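Sink Base Cabinets and Countertops: Frequently Asked Questions
Wragg Cabinet Supply - Technical Support
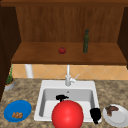 Open cabinet in reddish brown, shown with a speckled stone countertop (rendering).

These answers cover the Westcombe and Grurnisau cabinet lines. Questions about appliance panels are handled on a separate page. Last revised Mar 28, 2024.

ORDERING AND SIZING

What is the difference between Westcombe and Grurnisau?
Westcombe is a framed line. Grurnisau is frameless. A framed sink base of the same nominal width has a narrower door opening, and this affects which sinks can be installed from the front after the countertop is in place. Door styles are shared between the two lines. Hinges are not, and a Westcombe hinge will not fit a Grurnisau side panel without new drilling.

Can I mix the two lines in one kitchen?
Yes, on separate walls. On the same run the face frames will stand out from the frameless boxes and the door gaps will not line up. We do not supply a trim kit to hide this.

How do I read the part number?
The first letter is the line (W or G). The next group is the cabinet type, SB for sink base. The last group is the finish code. A part number ending in X means the cabinet ships without a back panel. Order X if your supply and drain lines come through the wall at several points and you would otherwise be cutting most of the panel away.

Do you sell a finished back panel?
Yes. The standard back is unfinished on the wall side and finished on the room side. Panels for islands are finished on both sides and are a separate item.

How long does an order take?
Stock finishes leave the warehouse once payment clears. Non-stock finishes are made in batches, and the order desk will give you the batch date before you commit. Finish changes cannot be accepted after the batch has started.

INSTALLATION

Does the cabinet have to be level before the stone goes on?
Yes. Shim at the floor, check front to back and side to side, then fasten to the studs. Do not use the countertop to pull a cabinet into line. Stone that is supported at only a few points can crack at the sink cutout, usually at a corner.

How much weight can a sink base carry?
The standard sink base is rated for 342 pounds, evenly spread over the top edges. This figure includes the countertop section above the cabinet, the sink and the water in it. For heavier farmhouse sinks, order the support rail kit. The rails fasten to the side panels and carry the sink directly to the cabinet floor.

Where should I cut the holes for plumbing?
Mark from the finished wall, not from the adjoining cabinet. Drill from the finished face with a sharp hole saw and back the panel with scrap lumber to limit tear-out. Seal every cut edge before the plumbing goes in. Unsealed edges under a sink are the most common cause of swelling that we see, and they are excluded from the warranty.

Can I cut the front rail to fit a deeper sink?
On Westcombe, yes, within the limits on the sheet packed with the cabinet. On Grurnisau the front rail is structural and must stay whole. Choose a shallower sink or order the apron-front version.

Which sealant should I use between stone and cabinet?
Neutral-cure silicone in small dabs along the top edges. A continuous bead makes later removal difficult and adds nothing to the hold. Do not use construction adhesive on marble or other light stone - it can bleed through and leave a stain.

FINISHES AND CARE

Why does my door look different from the sample?
The samples are small, and wood varies. Stain takes differently on end grain, on edges and on wide flat panels. Dark finishes also look lighter or darker depending on the bulbs in the room. We recommend checking a full-size sample door in the kitchen itself, by day and with the lights on. Sample doors can be returned within 90 days for credit.

What can I clean the cabinets with?
A soft cloth, warm water and a little dish soap. Wipe with the grain and dry at once. Avoid ammonia, bleach, scouring pads and anything sold as a degreaser. The clear coat on all current finishes is Tritell, which resists ordinary kitchen spills but will soften under standing solvent.

Does speckled stone need to be sealed?
It depends on the stone. Put a spoonful of water on an out-of-the-way spot and leave it for ten minutes. If the surface darkens, it needs sealer. Engineered stone generally does not need it. Follow the fabricator's instructions where they differ from ours.

Can I touch up a scratch?
Light scratches in the clear coat can be filled with the wax stick included in the hardware bag. Deeper scratches need the matching stain marker first, then wax. Order the marker by finish code. Markers dry out in storage, so do not buy one years ahead.

WARRANTY AND SERVICE

What does the warranty cover?
Defects in material, joinery and finish for the original buyer. It does not cover water damage, field cuts left unsealed or loads above the rating.

How do I make a claim?
Send the order number, the part number from the label inside the left side panel and a written description of the fault. Claims for shipping damage must reach us before the cabinet is installed. Claims are reviewed by Elsie Oakley. Technical questions about load and support go to Keith Hebden.

My claim from February has not been answered. What should I do?
Resend it with the word REPEAT in the subject line. Some February messages were lost when we changed mail systems.

Is there a charge for a site visit?
The fee is $100, refunded if the fault is covered by the warranty.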